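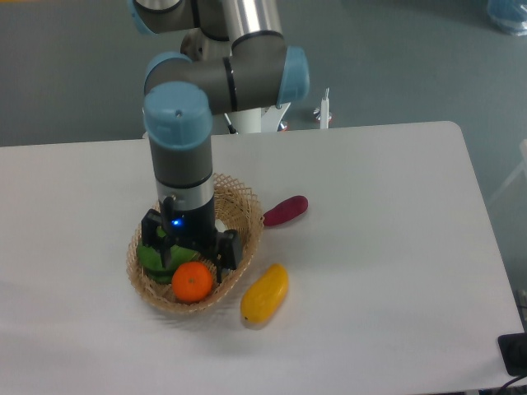
Can allotment holders pay the water charge in two parts? The charge may be split, with the first half due by the end of February and the second by the end of June. Holders who want to do this should tell the secretary in writing.

The question was put from the floor before the start and is minuted at the request of the member who raised it.

Brakell Allotments Association
Minutes of the members' meeting held on Sunday at the Desamberg Rooms

The meeting opened at 2.15 pm. Apologies were taken as read from the list at the door.

1. Minutes of the last meeting
Agreed, with one correction. Under item 6, "lower gate" should read "Nenine Lane gate". Signed by the chair.

2. Matters arising
The padlock on the Nenine Lane gate has been changed. Anyone without the new code should ask at the hut. The code must not be put on the noticeboard.

The council has not answered our letter about the overhanging sycamores. The secretary will write again and copy in the ward office.

3. Money
The current account stands at £2,000 after the insurance was paid. A further £1,000 is held in the deposit account and is set aside for the path. Three rents are still outstanding and reminders have gone out. The seed order made a small surplus, which was left in the current account.

4. Water
The main tank leaked again over the winter. Bianchini, who fitted the present valve, have quoted £425 to replace it and lag the pipe as far as the first standpipe. A second firm was asked but did not send a price. The meeting discussed whether members could lag the pipe themselves and have only the valve done. It was felt the saving would be small and that the guarantee might not cover the joint.
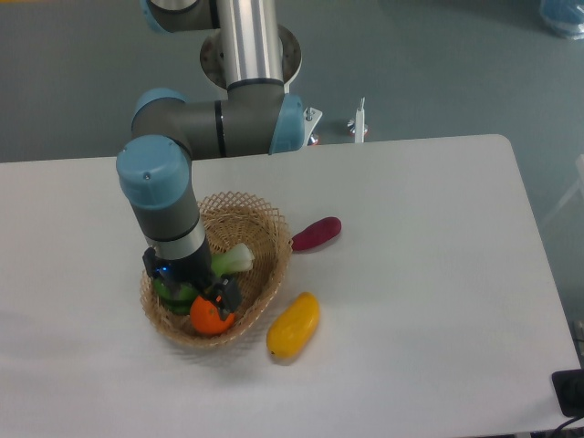

It was also pointed out that the water has to be off for either job, and that the supply is due to come back on at the end of March. If the work slips past that date, holders on the top rows will be carrying from the bottom tap. The quote was accepted on a show of hands, with 2 against. The money will come from the current account so that the path fund is left alone.

Action: secretary to confirm with Bianchini and ask for a start date.

5. Bonfires
There were two complaints last autumn from houses on Nenine Lane. The present rule allows fires after 4 pm from October to March. A proposal to stop them altogether was put and seconded. Several members said that blighted tops and bramble roots could not sensibly be composted and that not everyone had a car to take them to the tip. Others said the smoke hung in the dip by the lane whatever the hour.

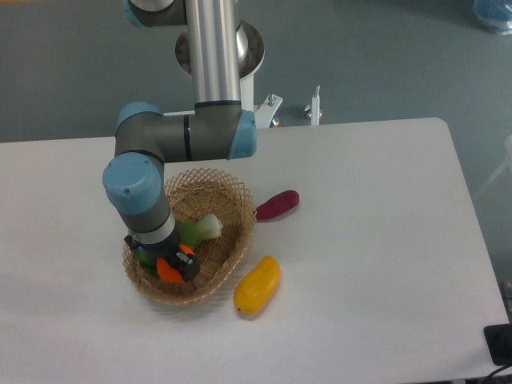

A member from the top rows asked whether a shared skip in November might deal with most of it, and said she would sooner pay a few pounds towards one than go on arguing with the neighbours. The proposal was withdrawn so that the cost of a skip could be looked into. The present rule stands until then.

Action: chair to get prices for the next meeting.

6. Any other business
The manure delivery will be tipped by the hut as before. Please leave the track clear for the trailer.

The strimmer is out for repair. The old one may be borrowed but needs a new cord.

Plot holders are reminded that carpet is not allowed as a weed cover.

The meeting closed at 3.50 pm. The next meeting will be in the same room, date to be posted on the hut door.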